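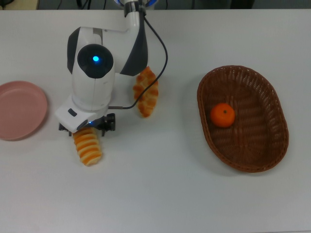
Home cooks who tried the early batches of the new breading mix asked most often for one change, according to Nolora: a coating that stays on the fish when it is baked and turned halfway through. The reformulated product, sold as Nenano Oven Coating, goes on sale in September at grocery stores in Dorndale and through the company's mail-order list.

DORNDALE. Nolora, a maker of dry mixes for home and restaurant kitchens, has released a cornmeal-based coating for oven-baked and pan-baked fish fillets. The mix replaces the company's earlier all-purpose breading. It is intended for white fish, shrimp and sliced vegetables, and it requires no egg wash.

The formula combines fine yellow cornmeal, rice flour, potato starch, salt, paprika, onion powder and black pepper. Potato starch replaces the wheat flour used in the previous product. Starch takes up surface moisture from the fillet and sets early in the bake, holding the cornmeal in place while the crust browns. Rice flour limits clumping in the bag and produces a thinner shell.

Salt has been reduced from the earlier mix. Cooks who brine their fish, or who serve it with a salted sauce, should need no further adjustment. Others may wish to season the fillets lightly before coating.

Nenano Oven Coating contains no milk, egg or wheat ingredients. It is packed on a line that also handles wheat products, and the label carries a statement to that effect.

Recommended method

The following directions appear on the back of the bag. They apply to thin fillets of catfish, tilapia, cod or similar fish.

1. Place a rack in the upper third of the oven and heat the oven to a high baking temperature. Put an empty rimmed sheet pan on the rack while the oven heats.

2. Pat the fillets with paper towels on both sides. Brush each fillet with a thin film of yellow mustard or plain oil.

3. Pour the coating into a shallow dish. Press each fillet into the mix, turn, and press again. Shake off the excess.

4. Let the coated fillets stand on a wire rack until the surface no longer looks powdery. Fillets baked while the surface is still dusty will show pale spots.

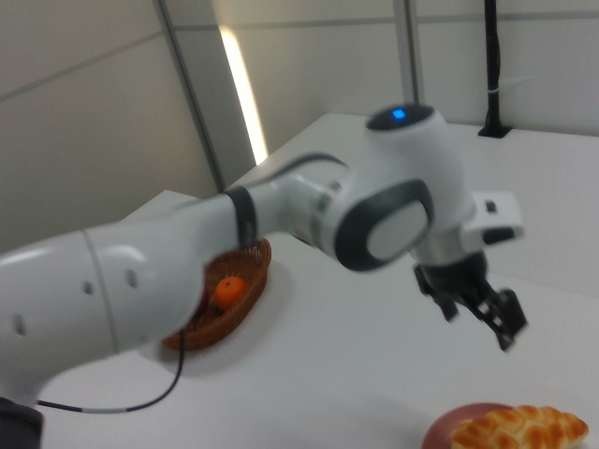
5. Remove the hot pan from the oven, add enough oil to cover the bottom in a thin layer, and set the fillets on it with space between them.

6. Bake until the underside is brown. Turn once with a thin spatula and bake until the fish flakes when pressed with a fork.

Thicker portions, including center-cut cod, should be baked on a lower rack so that the crust does not darken before the center is cooked. Frozen fillets must be fully thawed and drained. Coating applied to partly frozen fish will separate during baking.

Test results

Nolora developed the mix at its kitchen on Ankrah Street in Dorndale. The final round of testing covered 467 fillets baked in home-style electric and gas ovens. Test cooks recorded browning, crust thickness and the amount of coating left on the pan after turning. Catfish and tilapia gave the most even color. Cod released more water and benefited from a longer rest on the rack before baking.

Mustard and oil were both retained as recommended binders. Mustard gave a slightly thicker crust, and its flavor was faint in the finished fish. Buttermilk was tested and is not recommended for oven use, as it softened the underside of the crust. It remains suitable for cooks who prefer to fry in a skillet.

Side dishes and leftovers

The coating may also be used on sliced okra, green tomatoes and zucchini. Vegetables should be salted, drained and patted dry before they are coated. A recipe card for baked hush puppies, which uses the mix in place of part of the cornmeal, is included in each carton shipped to stores.

Cooked fish should be reheated uncovered on a rack in the oven. Microwave reheating is not recommended. Coating that has been in contact with raw fish must be discarded.

Availability

Nenano Oven Coating is sold in a resealable bag and in a larger food-service bag. The retail bag coats 6 fillets. The food-service bag coats 70. Unopened bags should be stored in a cool, dry cupboard. Once opened, the mix should be used within 3 months.

Stores that carry the earlier breading may continue to sell remaining stock. Nolora will accept orders for the new coating starting on the first Monday in September. Sample requests and wholesale inquiries may be directed to the Nolora sales office, Ankrah Street, Dorndale.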